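Category: Data Collection > Hand-Held Grippers > Closed tickets

Losteo gripper kit: sessions dropped at upload, tracking jumps mid-take

Opened 27/02/2026
Status: closed, with one item left for follow-up
Site: Zaddale, upstairs room

Problem as reported

The upload check on the Gevside server is refusing takes from the Zaddale room. Out of 416 takes sent in the last batch, 103 came back marked "pose lost". The other rooms use the same kit and the same firmware and are not seeing this. The task is folding cloth and putting it on a shelf. Operators say nothing looks wrong while they record.

Step 1. Check the lens and the focus ring

Cleaned the lens and checked the ring for play. It was tight. Recorded a short test and sent it up. Marked "pose lost" again. Swapped in the spare camera and got the same result - so the camera is fine.

Step 2. Check the clocks

The gripper width and the video are logged separately and matched up later by time stamp. If the two drift, the check can throw out a good take. Compared them over a long recording. The offset was 22 ms at the start and 22 ms at the end. The limit is 40 ms. No drift, left alone.

Step 3. Look at where the takes fail

Sorted the refused takes by the moment the pose is lost. Most of them fail while the operator is turning between the work surface and the shelves, and almost none fail during the fold itself. During the turn the view is mostly ceiling and windows. The ceiling panels are pale and plain, and the windows blow out to white, so the tracker has very little to hold on to.

Step 4. Try fixed exposure

Auto exposure was on. Set it to fixed, using the value from the Karagiannis room, and repeated the same turn. Better, but some takes were still refused. Kept the setting.

Step 5. Add things for the tracker to see

Taped printed sheets with a busy pattern to the wall by the windows and on the side of the shelving. Redid the room map from scratch with a slow walk around the room. The old map was from July, and the shelves have been moved since then. Test takes after this all passed.

Step 6. Check the view with people and wearables close to the lens

The map walk is done with the room clear, but real sessions have cables and arms near the gripper. Went through frames with someone close to the lens to see how much of the room is left for the tracker. In the one attached, the ceiling lights and a window are in view, but a large pale plastic object takes up much of the upper middle and is overexposed. The black wearable and its cables are also close in.

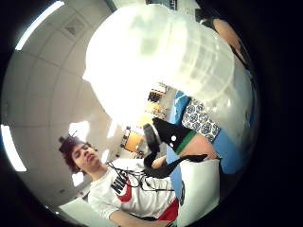 Step 7. Close out

New map and fixed exposure are now the defaults for this room. Refused takes stay on the server and will be run again against the new map. Follow-up: write a rule for how close loose items can be to the lens while recording.

Comments (3)

gripper_bench2: Same fault in our room after we moved a bookcase. A new map cleared it. We never touched exposure.

mapwalk: Does the rerun need the raw video or is the compressed copy enough?

tk_ops: Raw. The compressed copy drops the motion sensor track.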